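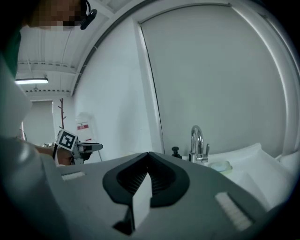 Evari hand-held pair, right unit drops out of pose tracking and jaw reading freezes

Opened by: Adesuwa Ogbonna, Erodbridge
Opened: May 14, 2022
Severity: high (recording blocked)
Status: resolved, one follow-up open

4 comments
Share

Summary

During bimanual recording the right gripper stops reporting jaw width. The value holds at the last good sample and does not go to null. Shortly after, the pose solver marks the right unit as lost. The left unit is unaffected. The recorder keeps writing, so the fault only shows up on review. Of the last 200 episodes, 67 contain a frozen segment on the right side. No episode contains one on the left.

Setup

One operator, two Evari grippers, host software from Medeiros, firmware on both grippers as shipped by Iltomik in January. The task is pick and place of small household items near floor level and at sink height. Both grippers use cube markers for pose. The right unit runs cabled.

Expected: if the jaw encoder stops answering, the recorder raises a fault and stops the episode.
Observed: recorder status stays green, episode saves as complete.

Log excerpt, right unit

jaw_r ok
jaw_r ok
jaw_r timeout, holding last
jaw_r timeout, holding last
pose_r residual high
pose_r lost
rec episode saved, no errors

Tried so far

Restarted the host. Fault came back in the first session.

Swapped USB ports on the host. No change.

Reflashed the right unit with the same January build. No change. Did not reflash the left.

Cleaned the marker faces and reran marker calibration. The pose residual at rest was lower afterward, but the jaw timeout still occurred. This made us treat the two symptoms separately for a while, which cost most of a day.

Lighting was ruled out by recording with the overhead lights on and then off. Frozen segments in both sets.

Comment 1, Medeiros support

Please check whether the timeouts line up with a particular motion. Plot jaw_r status against wrist roll and against height. Also confirm that hold_last is enabled in the recorder config. It is on by default in your version and will hide an encoder dropout exactly as you describe.

Comment 2, Adesuwa Ogbonna

hold_last was enabled. Now disabled on both sides.

Height does not matter. Wrist roll does. Of the 67 bad episodes, 59 have the first timeout while the right wrist is rolled outward with the forearm extended. The remaining eight have no clear pattern.

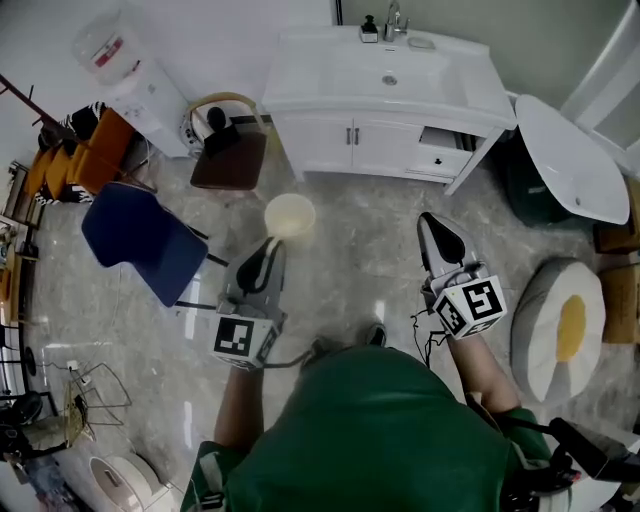 Bench test followed. Right unit held still by hand, jaw cycled slowly, cable left to hang under its own weight: no timeouts. Same test with the cable pulled gently sideways at the connector: timeout within a few cycles, repeatable. Same test with the left unit's spare cable fitted to the right unit: no timeouts when pulled. The fault follows the cable.

With the covers off, the connector on the right unit looked fine and the board socket had no play. The bad cable reads open on one encoder conductor when bent close to the plug and closes again when straightened. Power conductors read good in all positions, so the unit never restarts and the host has no reason to flag it.

On the pose loss: the loss always comes after the jaw timeout, never before. Could the solver be using jaw width for something? We would not expect the cube pose to depend on it.

Comment 3, Medeiros support

It does depend on it in your version. The solver rejects marker corners that fall where it expects the fingers to block the view, and the expected finger position comes from jaw width. If the width is stuck and the jaw then moves, valid corners get thrown out and the residual climbs. Set use_jaw_mask to false until the next release. Expect slightly noisier pose when the fingers pass in front of the cube.

Comment 4, Adesuwa Ogbonna

Applied. Cable replaced and clamped to the handle with slack left at the plug, so that a pull loads the clamp. Ran the sideways pull test again, then a full session with repeated outward roll. No jaw timeouts, no pose loss.

Data: the 67 episodes are marked bad and moved out of the training set. We looked at trimming the frozen segments and decided against it. A stuck jaw value during a grasp teaches the policy to close late, and we can't tell from the log how long the width was wrong before the first timeout was declared.

Recorder config at Erodbridge now stops the episode on any encoder timeout. The pull test has been added to the start-of-session check for both units.

Still open: Iltomik to confirm whether the cables in this batch were built with a shorter boot at the plug. The left unit has the same part number. Leave the ticket linked until they answer.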